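Cleaning kids' headphones (the cat-ear kind)

Quick one, been asked twice now. Takes 13 minutes if you dont stop to chat.

You need: soft cloth, drop of dish soap, cotton swabs, old dry toothbrush. No bleach. No spray straight on anything.

Unplug first. Damp cloth, wrung out hard, along the headband inside and out. Ears next — swab round the edges, gunk collects where they join the band. Slide the size adjusters all the way out and wipe whats underneath. Any little slots, dry toothbrush only.

Cushions: cloth barely damp, follow the folds, then dry straight away. Cable last, pull it through the cloth from the earcup down to the plug. Go easy at the ends.

Leave out over night. Loop the cable loosely for storing, never tight around the band. 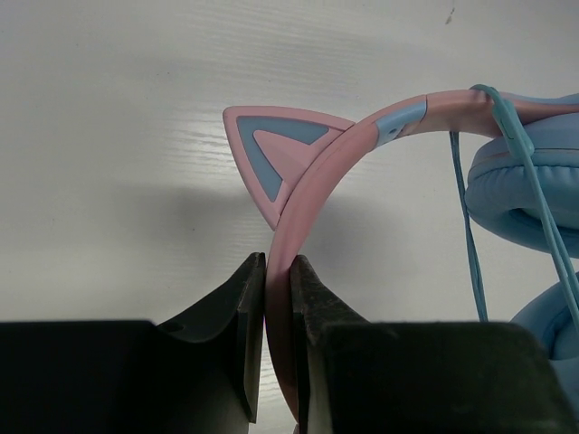 Can I use baby wipes on the cushions?
Unscented ones are fine now and then, but go over it with a plain damp cloth after or the cushions get sticky.

Arwel Hopkin, November 9, 2022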